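Sullico Wafer Bites – free tasting pack

Trendlow gives away free tasting packs of Sullico wafer bites from 1 April 2009, as long as we have them. One pack holds 12 bites in three flavors: hazelnut, lemon and milk cream. Net weight is 840 g for a carton of four packs, if you prefer to buy.

To receive the free pack, fill in the form at the counter of our Brarno shop. One pack for each household, please. Customers who already got a pack in February can not ask again.
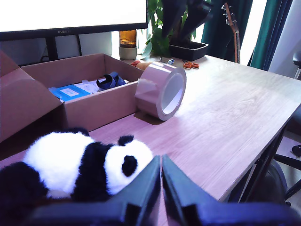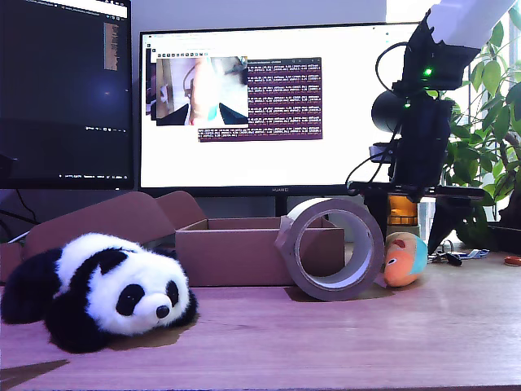
Delivery by post is possible also – you pay only the stamp. Packs contain milk and nuts. Keep them in a dry place and eat within four weeks after opening. For larger orders write to Radymyr Vakulenko at the Brarno shop.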